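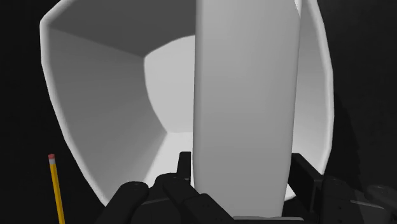

White bowl, lots of angles

22/03/2024 — by Rebecca Greco

So I finally did it. After years of saying I would learn to bake a decent sourdough, I kept a starter alive for 60 days straight and got a loaf out of it that I'd serve to company. My grandmother would have laughed at me for keeping a diary about flour and water, but I did, and I've got a whole notebook now with crusty pages stuck together.

The starter came from my neighbor Glykeria Raptis, who handed it over the fence in a jam jar and told me to feed it at breakfast and not fuss. I fussed. For the first week I was feeding it morning, noon and night and it just sat there smelling like nail polish. Then I went to my sister's for a long weekend, forgot all about it, and came home to find it climbing out of the jar! There was a ring of dried goop on the shelf that I had to go after with a butter knife.

My first loaf was a brick. The second one was also a brick, but wider. I'd been following a recipe in a paperback from the library sale that wanted a very wet dough, and I had no idea what I was doing with wet dough (it was on the faucet, it was on the dog). I cut the water back and things got better right away.

The other thing was time. My kitchen is cold in March, and the book says four hours for the first rise like everybody lives in Florida. Mine takes closer to nine. I mix after supper, do my folds while the dishes soak, and leave it on top of the fridge with a plate over it until I get up.

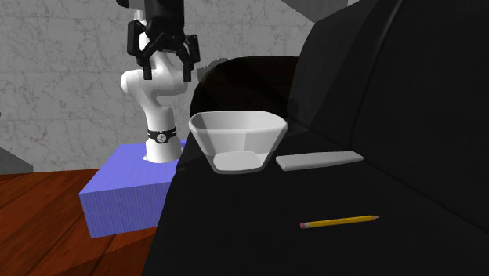 What I bake now

Mostly one plain loaf a week, half bread flour and half all-purpose, with a handful of rye when I have it. I tried walnuts and they turned the crumb a funny purple, which my husband wouldn't touch and I thought was delicious. I tried olives and forgot they were salty, so that one went to croutons. Cinnamon raisin is next, and I'm a little scared of it — all that sugar on the bottom of my good pot.

I bake it with the lid on for the first half and then take the lid off and stand there staring through the oven door like it's television. And then you're supposed to let it cool all the way before you cut it. I have managed that 2 times. The rest of the time there's a heel missing by the time anyone else gets to the kitchen, and butter on the counter.

If you want a bit of starter and you live close by, bring a jar. I've got plenty.

3 comments

Tineke Dijkstra: The purple walnut thing happens to me too! I toast mine first and it still does it. Tastes great with blue cheese.

Fotis Bakalis: What size pot are you using? Mine spreads out flat every time.

Rebecca Greco: Fotis, it's the small one, the dough barely has room. Try a smaller pot before you change anything else.

Contact | © 2024 Rebecca Greco | Back to top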